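Tovby Table Questions, Answered (by the person who bought one, then two more)

I run a small sewing and craft room in Lostdale, and since I put my tables up on this site I get the same handful of emails over and over. So I've put my answers in one place. I don't work for Tovby, I just own too many of their tabletops!

Which top do you have?

The pale one with the wood grain. It's laminate, a soft beige, and I picked it over the white because white shows every bit of lint and I produce a LOT of lint. Mine sit on Wulier trestle legs that I already owned, which saved me some money on the first one.

Is it real wood?

No, and I don't mind one bit. The grain is printed on. I had a real pine table before this and it drank up every drop of fabric dye I ever spilled. I loved it, it looked terrible, and it now lives on my porch with plants on it.

Does the printed grain look fake?

Depends on how fussy you are (my sister is very fussy, and she says yes). To my eye it's nice and quiet. You get thin, faint lines running mostly one way, then a gentle curve now and then, and a few darker streaks so it doesn't look like wallpaper. If you're laying out patterned fabric you'll be glad it isn't any busier.
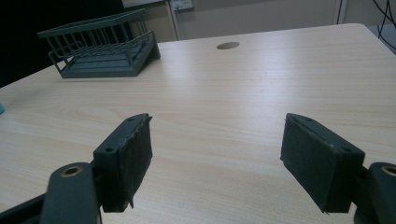
How do you clean it?

Warm water, a drop of dish soap, a soft cloth. Wipe along the grain or across it, it makes no difference on laminate. For glue I let it dry and then lift it with an old plastic gift card. Please don't use a scouring pad - I did that once on the corner of my first table and there's a dull patch there to this day. Chalk marks come off with a dry cloth if you get to them the same day.

Can I iron on it?

No no no. Put down a wool mat, and even then don't leave the iron parked in one spot. Steam getting into the edge is the other thing to watch for. I do all my pressing on a separate board now.

How much weight will it hold?

I can only tell you what I've put on mine: two sewing machines, a serger, and a stack of quilting books that I really should give away. It didn't sag that I could see. I wouldn't sit on it.

What did you pay?

The first top was 373 with delivery. All three came to 1,025, and that was in the January sale, so check before you hold me to it. The legs were extra.

Is it hard to put together?

Not with trestles, you just set it down. If you want to screw legs on, Mahlangu Hardware on the main street sells the short screws, and they'll talk you out of the long ones that come through the top. Drill pilot holes first. It took me 7 minutes a leg once I'd stopped hunting for the drill bit.

Do you use a tablecloth or a mat?

For cutting, always a mat. A rotary cutter will go right through the laminate and you can't sand it out like you can with wood. For everything else I leave it bare, and I like it that way.

Can I come and see one?

Sure! I'm in on Wednesday afternoons. Send me a note first so I can clear a space, and bring a fabric scrap if you'd like to check your colors against the beige. Parking is around the back.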